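Plilano Navigation Guide
Section 9: Doorway rules and good practice

This is the part of the set-up we enjoy most! Once your robot knows how to behave at a door, everything else you ask of it gets easier, so take your time here and run every step in the simulator before you let the real machine loose on a corridor.

You will need a saved floor plan, the rule editor open, and the Gustell base selected as your robot type.

Before you start

1. Load your plan and choose Rules, then Doorways.
2. Click each opening the robot is allowed to use. Anything you leave unmarked is treated as a wall.
3. Set the approach speed. Slow is good. You can raise it later, one notch at a time.
4. Switch on Stop at Threshold. The robot will halt short of the line, look into the room and only then ask the planner for a route.

Note: Stop at Threshold is on by default in new projects, but plans brought over from Rungrueang keep their old setting. Please check it by hand.

The pause at the threshold is the heart of this section. A robot that stops and looks has a fair chance of spotting what the floor plan leaves out, and meeting rooms are full of such things – chairs above all, with their thin columns and wide, low feet.

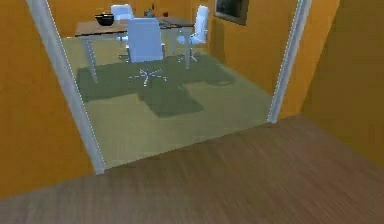
Chair bases deserve a rule of their own. A sensor set at seat height can see the backrest and miss the spokes completely, so always plan around the widest part of the base. Dagný Ragnarsson wrote the original version of this rule for our Astport site and it has saved us a great many scuffed wheels.

Setting the chair rule

5. Open Obstacles and pick Swivel Chair.
6. Set Footprint to Full Base.
7. Set Can Move to Yes. The planner will then look again each time the robot enters.
8. Mark any change of floor surface as a Slow Zone, rugs included.
9. Run the doorway test 10 times, moving the chairs between runs, and save the log.

Caution: Do not approve a rule set after a single clean run. If 2 runs in the set end in a contact, go back to step 5.

Caution: A pass in the simulator does not replace the supervised floor test in Section 10. Keep a person beside the stop button throughout.

Tip from Christos Spanos: give each rule set a name that says what changed. You'll be so glad you did when you open the list again in December!

Last revised September 13, 2023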